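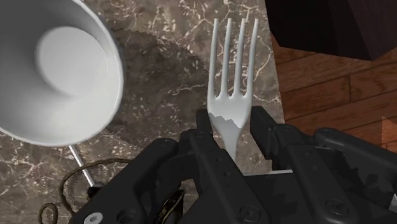
So I've finally done it. After years of saying I'd learn how backups work properly (and after losing a folder of tax stuff in February, let's not go there), I signed up for the storage admin course at Lorente, and I'm now two evenings in.

Our trainer is Nhung Tăng and she is fabulous. She used to look after backup servers for a shipping company, and she talks about restore jobs the way my uncle talks about footy. There are 25 of us in the group, mostly people already working in IT, plus me and a bloke called Nithin Kamath who runs a print shop and just got sick of paying someone else to do it.

The first evening was all theory. Full, incremental, differential, and why you'd pick one over the other. I filled six pages and can read maybe four of them! The second evening we got our own lab machines and had to set up a nightly job from scratch. Mine failed with error 3485, which meant I'd pointed it at a drive that didn't exist. Nithin's worked first go. I'm choosing to be happy for him.

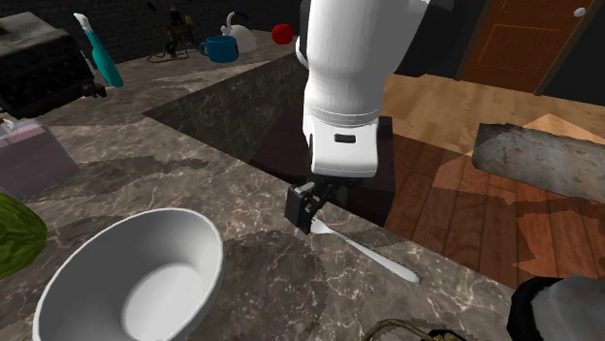 A fork held over the marble countertop.

The homework is a restore test, and I've organised to do mine on the old laptop at home, the one with the sticky space bar. Nhung reckons it should take 43 minutes if you follow the handout. I've set aside the whole evening and bought biscuits.

If anyone's done the second level there, is the exam hard? And do you need your own licence for the software, or do they sort that out for you? Let me know in the comments, I have to enrol by the end of the month.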